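Slatted desk rack

A slatted desk rack is a small open shelf made of narrow strips of wood, meant to stand on a table, a desk or a counter and keep small things up off the surface. It usually has two tiers, though single-tier and taller kinds exist, and it is often used together with wire baskets hung on a wall or a rail nearby. The rack holds what people reach for many times a day, and the baskets take the rest. Other names are slat shelf, tabletop shelf and, in older school supply lists, simply "the little rack."

Construction

The parts are few and easy to recognize. Two or more upright posts carry the crosspieces, and the slats are laid over these with gaps between them, so that each tier is partly wood and partly air. On many racks the sides and back are slatted as well, with thinner strips than the ones used for the shelves. Makers fasten the slats with glue, with small nails or with screws, and where screws are used their heads can often be seen near the ends of the boards. A rack that wobbles can usually be brought back into good order with a screwdriver and a little patience, and plenty of people have kept the same one going through several moves and at least one change of desk.

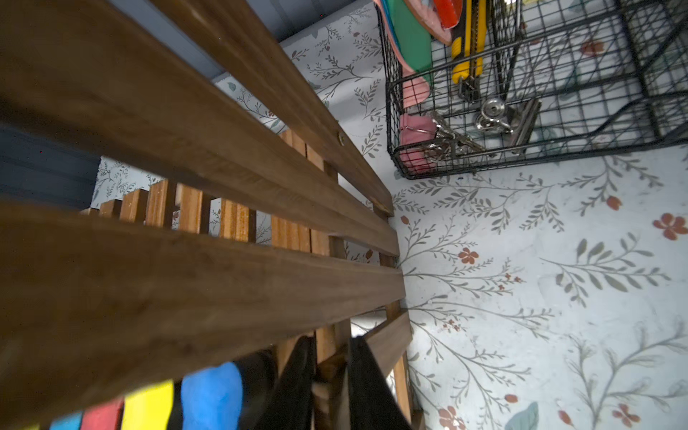
The width of the gap matters more than most buyers expect. A narrow gap suits pencils, clips and other small goods that would fall through a wide one, while a wide gap is easier to dust and lets crumbs and eraser shavings drop to the table, where they can be swept up in one go. Flat-bottomed things sit well on either. Round things - marbles, loose batteries, the caps of markers - sit well on neither, and are better off in a cup or a basket.

Finishes run from bare wood to oil, wax or a clear coat. Darker stains hide ink marks nicely, but they also make it harder to spot a dark paper clip lying in the shadow of the lower tier, as anyone who has gone hunting for one at the end of a long afternoon will know.

Baskets and rails

Hanging baskets are the usual companions of the rack. The two common forms are wire mesh, with a grid of thin wires, and perforated metal, with holes punched in a sheet. Both let a person see more or less what is inside without taking it down. They are hung from hooks, screws or a horizontal bar, or tied to a rail with cable ties, a plain method that holds surprisingly well and can be undone with a pair of scissors.

A basket at eye level is a good home for tape, cards, a small clock and other things that stand up by themselves. Anything heavy, such as a stapler or a hole punch, is generally happier down on the table. The Deder system, a set of racks and matching baskets sold to schools, came with a printed sheet that said much the same, and added that a basket should never be filled so full that it has to be emptied to find one thing.

Use

Racks of this kind turn up in classrooms, home offices, craft rooms and kitchens. In classrooms they often serve the board: magnetic erasers with a felt base are stood in a row on the slats, handles up, so that a child can take one and put it back without much thought. Bone-shaped erasers in red, green, blue and yellow are a cheerful choice for younger grades, and they fit a two-tier rack nicely, a longer row on top and a shorter one underneath with space left over for whatever the week brings.

How the row should be arranged is a matter of taste. Some teachers sort by color, and others let the colors fall as they may and ask only that everything stands the same way around.

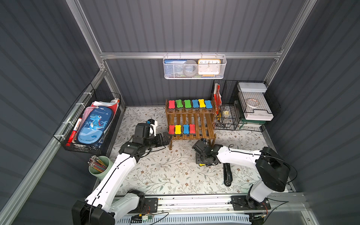 Estela Cabral disagrees with leaving any part of a shelf open, and wrote in the Fedport classroom newsletter of 16 November 2018 that "a bare bit of slat is an invitation, and by lunchtime it has a sandwich on it." Her own habit is to fill each tier from the left and to close off whatever remains with a box of chalk. Kojo Gbeho, answering in the same newsletter, took the gentler view that a shelf wants a little breathing room, sandwich or no sandwich, and that children put things away more willingly when they can see a place waiting.

Care

A dry brush does most of the work. It is drawn along each slat and then down through the gaps, top tier first, and the table underneath is wiped afterward. A damp cloth is fine on a coated rack but should be used sparingly on bare wood, which may swell at the ends and push the slats out of line. Felt-based erasers are best brushed off before they go back on the shelf, or the dust simply settles on the tier below.

Wire baskets collect lint where the wires cross, and an old toothbrush gets it out.

See also: Desk tray; Pegboard; Plate rack; Board eraser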